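### 4.2 Folded cloth bundles as a packing unit

Printed cloth squares were the second most common wrapping in the inventory, after paper bags. Of the 536 packed items recorded at the two sites, 111 were cloth bundles with no string, pin or clip. All of them held their shape by folding alone. The Eda site contributed most of these, and its bundles were also thicker on average than those from Bronico, where households tended to roll small cloths flat before storing them.

We define a folded bundle as a single piece of fabric brought into a closed or partly closed packet, with at least one end left unsewn and unfastened. Three features were coded for each bundle: the form of each end, the number of fold lines visible on the upper face, and the contact area with the supporting surface. Weight was recorded separately (Section 4.4) and is not considered further in this section.

End form proved the most useful of the three. An open end shows the edges of successive layers and gives a lower bound on how many times the cloth was turned. A closed end hides them. Narrowing ends, in which the fabric draws down to a corner, are usually left over from a diagonal first fold, although the same shape can result when a rectangular cloth is turned in unevenly. For this reason we did not infer the first fold from the end form unless the bundle was later opened and the crease pattern checked. This was done for a subset of the Eda material in June.

Fold lines were harder to code on patterned cloth. Small floral prints break up the shadow along a crease, and two coders working from the same bundle often disagreed by one or more lines. Agreement improved when the bundle was viewed from the side of its open end, where the creases are deeper. Plain cloths did not show this effect. The earlier scheme used in the Mikuš survey of 1922 avoided the difficulty by recording only whether a bundle was "tight" or "slack," but these terms were never defined, and we were unable to map them onto our own categories.

Contact area depends on how the lower edge settles. A stiff cotton bundle rests on a nearly flat base, while softer cloth slumps and forms points or ridges that touch the table. Figure 4 gives a bundle with one open end and one narrowing end, a combination that the coding sheet treats as mixed. 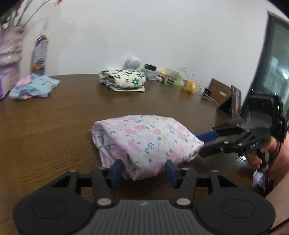
**Figure 4.** Folded bundle in floral-print fabric, mixed end form: open, layered fold at left, narrowing corner at right.

The lower edge in Figure 4 comes down to a crumpled point near the table, and the packet as a whole is loosely rounded. Bundles of this outline were assigned to the thick class of the Elleck scale. The scale has no separate entry for mixed ends, so end form was entered in the remarks column and extracted by hand before analysis. Bundles with two closed ends are treated in Section 4.3.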